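Quick one tonight, dinner's in the oven and I said I'd write something about work before May gets away from me.

So. Automation. Movum wants the small picture frames handled by robots by the end of the year, and the way you get there is people doing it first, over and over, with grippers in their hands. That's my job at the moment. I used to pack frames. Now I pick up the same frame all day so a machine can learn the picking up. Same hourly rate plus 5 bucks, not complaining.

You hold one gripper in each hand, jaws in from either side, lift, turn, set down. Sounds like nothing. Your forearms know about it by lunch though.

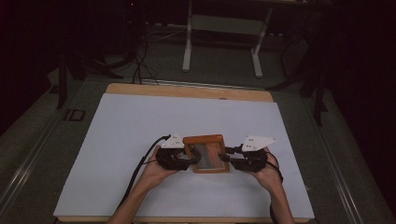
Both grippers on, frame up off the board.

Target is 100 good takes a shift. My best week came to 478 and I was pretty chuffed until I heard the Lisitz crew hit 600. Different product, they do flat boxes. Doesn't count.

What's changed for us on the floor? Bit of everything. Less walking. Way less chatter, which I miss more than I expected. On the packing line you could yack all morning with your hands going. With this you have to concentrate, squeeze too early and the thing swings round and you start again. And the lights are down over there so you lose track of the time completely. Came out one arvo and it was dark outside as well.
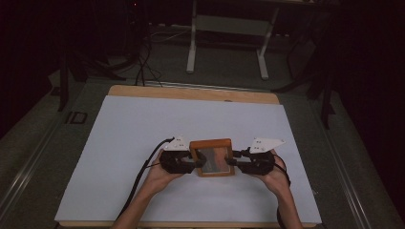 Glass picks up whatever's above it. Reflections are a pain.

The older hands on the line are split. A couple reckon we're training our own replacements and said so at the meeting, pretty loudly. Management says packing jobs will move over to checking and fixing. Maybe. The Nakamura site got told the same thing and as far as I've heard most of them did move over, but the hours got shuffled and the early shift went, and the early shift was the one everybody with kids wanted. No one put that on the slides.

I asked if we'd get it in writing. Still waiting on an answer. Will post if theres one.

Funny thing is I'm better at frames than I ever was. Never thought about how I picked one up before, just grabbed it. Now I can tell you where I want each jaw and what angle I like coming in. Tried explaining this at home and got a look.

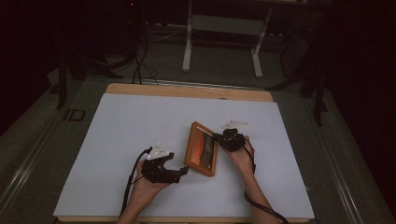
The sunset one, sitting crooked. My favourite of the lot.

Next month we might get the Zustano frames, heavier ones apparently, so I've asked for proper wrist breaks every hour. Got a "we'll look at it". Put it in an email as well so its on record. If you're starting on the same sort of work, do that early, and bring a jumper, the place is freezing.

Right, oven's beeping. More when I hear back about the hours.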